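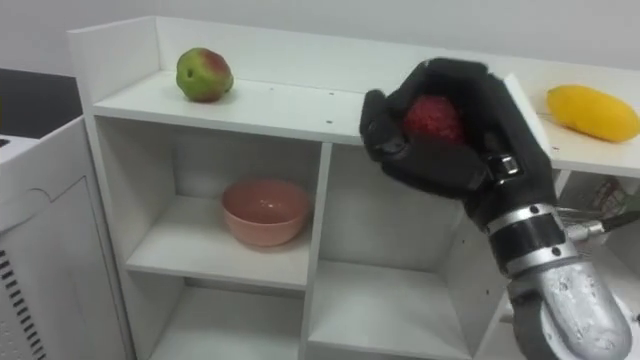
Yareli Huerta told the regional food access meeting that families in Farina had waited long enough for a fruit program that runs through the school holidays as well as the school term, and that she hoped the new arrangement would be kept in place beyond its first year.

Her remarks followed the announcement that the Farina Seasonal Fruit Program will be extended to the neighbouring district of Prandum, bringing the number of enrolled households to 1559. The program, which supplies fresh fruit at reduced cost through neighbourhood centres, has until now been offered in Farina only.

Under the terms released on 2026-07-20, each enrolled household will be entitled to collect a share of fruit every fortnight from its nearest centre. The contents of a share will change with the season and with what growers have to offer. Apples, mangoes and strawberries are among the fruits on the approved list, along with pears, plums, citrus and melons. Households may decline any item at the time of collection and choose another of similar value.

Funding of $275 per household has been set aside for the year. The amount covers the purchase of fruit, cold storage and delivery to the centres. It does not cover staff wages, which will continue to be met from the existing community services budget.

The extension adds 252 households in Prandum, all of them drawn from the waiting list that opened last year. Letters will be sent to those households before the end of July, setting out the collection point, the opening hours and the fees payable. Residents who have moved since joining the list are asked to update their address with the district office.

Supply for the first season will be handled by Floltar, a growers' co-operative that already serves the Farina centres. Transport between the packing shed and the collection points has been awarded to Killix under a separate contract. Both agreements run for two years and may be renewed by mutual consent. The district office stated that preference had been given to suppliers able to source from orchards within the region when fruit is in season.

Several residents who spoke at the meeting raised the matter of opening hours. Under the present timetable, most centres close in the late afternoon, and shift workers reported difficulty in collecting their shares. The district office undertook to trial evening hours at one centre in Farina and one in Prandum. The results of the trial will be reported at the next public meeting.

A request to add vegetables to the program was noted but not adopted. The district office advised that the present funding agreement is limited to fruit and that any change to its scope would require a fresh application. A resident's proposal for printed recipe cards in more than one language was referred for costing.

Ms. Huerta also asked that the names of participating orchards be posted at each centre, saying that people liked to know where their food was grown. The district office agreed to the request and will provide the notices to centres with the first delivery.

Households in either district that are not yet enrolled may apply in person at any neighbourhood centre or by mail. Proof of address is required. Applications received after the current places are filled will be added to the waiting list in the order in which they arrive.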